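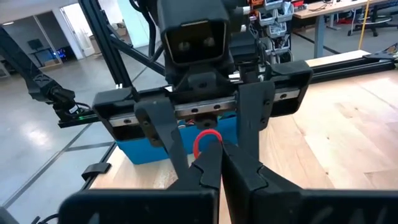 Planning and Buying for a Small Robot Cell
Handout 4: The two-arm table
Course leader: Yasmine Soliman

Please read before the session on 1st June. Bring your own draft budget on one sheet of paper.

1. Start from the task

Many students begin with the catalog of arms. I ask you to begin with the object which the robot must hold. In this course the objects are rubber bands and small cables. They are soft, they change their shape, and one band can lie inside another. Such a task needs two arms, so that one can hold and the other can pull. It also needs fingers which can close on a thin thing. If your task is only to move boxes, you can plan with one arm and the budget will look very different.

Write the task in two sentences. If you need a full page, the task is not yet clear and you should not ask any supplier for a price.

2. The four groups of cost

Put every item in one of these groups.

Group A, motion: arms, grippers, controllers, mounts.
Group B, seeing: cameras at the wrist, cameras above, lamps, computer.
Group C, structure: table, frame, clips, cable holders, floor tape.
Group D, consumables: objects for the task, spare fingers, bins, mats.

Students usually forget Group C and Group D. They are small next to the arms, but without them the arms stay in their boxes.
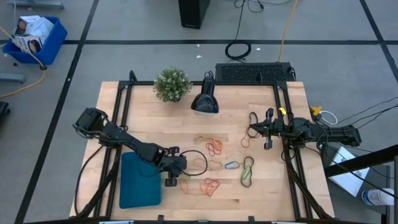
Figure 2. Two-arm table with rubber bands of several colors. Items from all four groups can be found here.

Exercise: take Figure 2 and mark each thing with A, B, C or D. Then make a second list with the things you know the cell needs but which you cannot find in the figure. The second list is more important for your grade.

3. Worked lines

The prices below are from our own course price sheet from April. They are before tax.

Frame profile and brackets, Jornden: 644
Wooden table top, Doolan: 500
Desk lamp and clamp, Raletti: 63
Set of task objects, mixed: 90

Frame and top together are 1,144. The full sum of the four lines is 1,297. Please check it by yourself. Last year one group copied a wrong sum through three sheets.

For Group A, do not use a price from the internet. Write to the supplier (in our case Bretier) and ask for a written offer with these points:

- how long the offer is valid
- if the gripper is included or sold apart
- price of one spare pair of fingers
- length of the cables which come with the arm
- who pays the transport when a part goes back

The cable question looks silly. A cable that is too short means a new order and maybe two weeks of waiting, and a cable that is too long will lie across the work area.

4. Order of buying

Buy the structure first and build it. Measure the reach on the real table with a stick or a tape, then confirm the position of the mounts, and only after this sign for the arms. Cameras can come together with the arms. Task objects you can buy at any time, but buy them all from one lot, because the next lot can have other thickness.

5. To hand in

One sheet, four groups, one line for each item, with supplier and delivery time. Leave an empty column at the right side for my remarks. Late sheets I will read, but without remarks.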